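School supply swap draws a line out the door in Pinstead

Sun 8 April

PINSTEAD - Doors were set to open at 10. By then the line already went past the bakery and round onto Yorath Street, and the people at the front had been there long enough to finish their coffee.

The spring supply swap, held in the old Boltlow shoe store, takes in used school and office stuff and hands it back out free. Pens, binders, rulers, backpacks, calculators with the battery door missing. You bring what you have. You take what you need. No tickets this year, which some people liked and some did not.

"We had tickets in October and folks spent the whole time arguing over tickets," said organizer Yiğit Ağca. "So I threw them out."

Limit was 10 items a person, 25 for a teacher with a school ID. A few teachers asked for more and got it near the end, when the tables were thinning out on the paper side but not on the binder side. There are always too many binders.

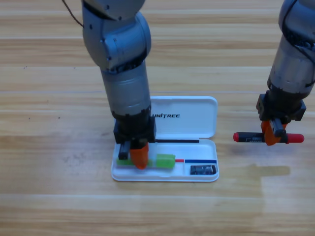 What went first

Graphing calculators, gone in the first 8 minutes. Then backpacks, then anything still in the wrapper. Colored pencils held out longer than last time becuase a dentist's office on Yorath Street dropped off a big box Friday night.

Pencil cases did well too. Parents with kids starting middle school in the fall were picking them up early, months early in some cases. One mother of three said she'd rather do it now than fight for a parking spot in August. She left with two cases, a stapler and a globe.
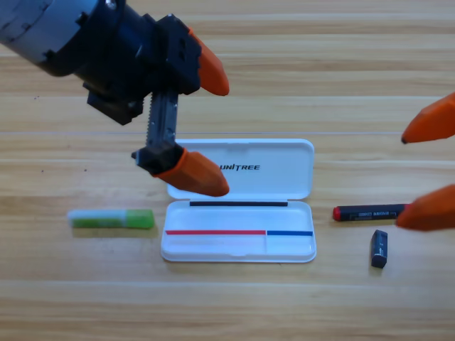 Stationery on a wood-grain tabletop.

Not everything found a home. Left over at closing: binders, a stack of wall planners for the wrong year, and three-hole punches nobody could get to close. The planners go to recycling. Binders will be stored until fall if Ağca can find a dry spot for them, he is asking around.

Money and space

The swap runs on very little. Uvness, the print shop two doors down, did the signs and gave $50 toward tables. The landlord has let the group use the Boltlow building for free but has a tenant lined up for summer. So the October swap needs a new roof over it.

Options so far are the middle school gym and the church hall on the hill. The gym is bigger. The hall has parking. Ağca said he likes the gym but the school wants insurance paperwork he hasn't seen the price of yet.

Town council member comments were not available, the office is closed weekends.
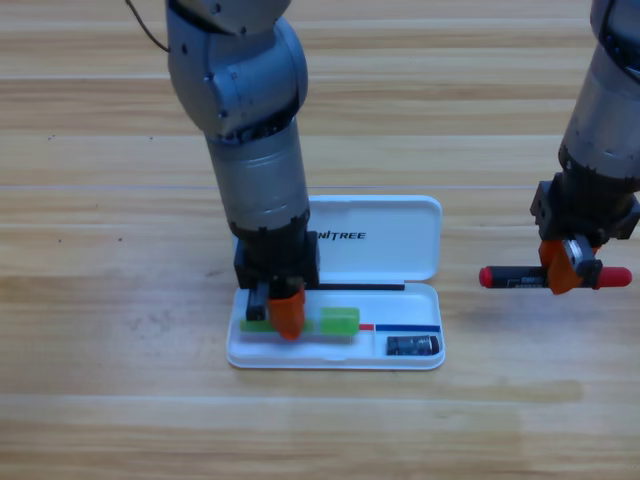
Several people in line asked about drop-offs for the fall. Those start in September, place to be announced. Until then please do not leave bags at the Boltlow door. It rained on a pile of them in March and most of the notebooks had to be tossed.

Wanted for next time: scissors, glue sticks, calculators that turn on, lunch boxes with both latches. Clean out the crumbs first. Backpacks should have working zippers, and check the small pocket, one came in this weekend with a house key and a library card in it. The card has been returned to the libary. The key is still at Uvness, front counter, ask for it.

Not wanted: binders.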